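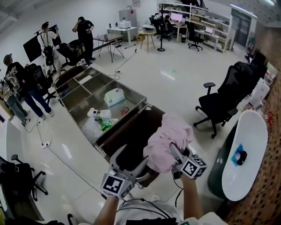

A student from the Erby section asked last week why a ride company would pay for a one-day stunt when the same money could cut fares for a month. The short reply was that a fare cut reaches people who already ride, and a stunt is meant for people who don't. The longer reply takes up most of this handout.

Unit 5: One-day promotions in ride and car services

Reading for this unit: the Flolarus case, parts 1 and 2. Bring your marked copy to class. The Winthorpe case is optional, but it helps with the second assignment.

1. What counts as a one-day promotion

A one-day promotion is an offer with a fixed start and end on the same date, usually inside a few hours. The customer does not get a coupon to keep. Typical forms are a special vehicle, a free upgrade, a delivery of something odd (ice cream, flowers, a tree) or a ride with a costumed driver. The normal fare may still apply. Read the terms before you decide what is being given away, as "free upgrade" and "free ride" are often mixed up in student papers.

2. Supply

The Flolarus car service ran its vintage taxi day in April with 24 cars. Requests through the app came to 792. That is 33 requests for every car, and each car could finish only a handful of trips in the time allowed. Most people who asked saw a "none available" message.

Whether this is a failure depends on the goal. If the goal was rides, the day did badly. If the goal was to get people to open the app, it did well, and the company said so in its own review. The review did not look at how many people closed the app annoyed. We will come back to that under measurement.

3. Terms and liability

Every promotion of this kind needs written terms. At the least they should state:

– the hours and the service area
– who may request a ride, and the age limit
– whether the normal fare is charged
– what happens if no car is available
– who is responsible if the vehicle is late or breaks down

The Flolarus terms left out the fourth item. Complaints went to the regular support line, which had no script for them. Winthorpe had the same gap and filled it at noon on the day, by which time screenshots of the old terms were already going around.

4. Measurement

Use the Stoyanova worksheet handed out with Unit 4. It splits results into before, during and after. Students tend to fill in the middle column and leave the other two thin. For "before" you need a normal day to compare with, and it should be the same kind of day – do not compare a holiday with an ordinary workday. For "after," look at new accounts that took a second ride at full fare.

App opens, mentions and photo shares belong in the "during" column. They are easy to collect and they say little about sales.

Assignment

Write 2 pages on the Flolarus day. Pick one goal, state it in your first paragraph, and judge the promotion against that goal only. Add one page of rewritten terms that covers all five items in section 3. Due October 25, 2020, through the course page. Late papers lose one grade step.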